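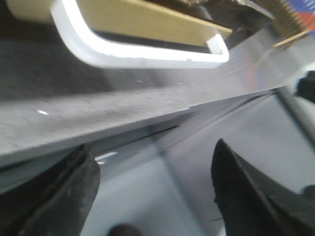
On the sorting tables at Udolbridge: a white plastic surround with a beige panel, still unclaimed.

The Udolbridge repair and swap room has reached its 111th lost item, and would like some of them to go home.

The room on Kereama Street opened in December as a place to leave things too good to throw out. Kylie Kingi, who runs the desk, had hoped for lamps. Udolbridge has mostly sent pieces of things – surrounds, panels, brackets and one lid that three households have sworn is theirs.

"People bring us the half they've got," Kingi said. "I assume the other half is in a drawer in Gimano."

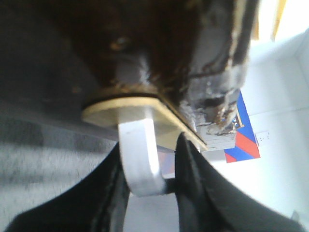 Hooks are a category of their own. Plenty arrive still fixed to whatever they were holding up, or were supposed to be holding up, and rust and flaking paint are no bar to entry. Ashton Bright, who works the hardware shelf, says a curved hook will find a taker long before a matching pair of bookends.

The town has put up $2,000 for shelving, and 40 feet of it is already full. Unclaimed pieces will be kept for 2 more months, then offered to the school in Lisier, where the art teacher has asked for "anything odd."

The room opens at 10 a.m. Bring the other half.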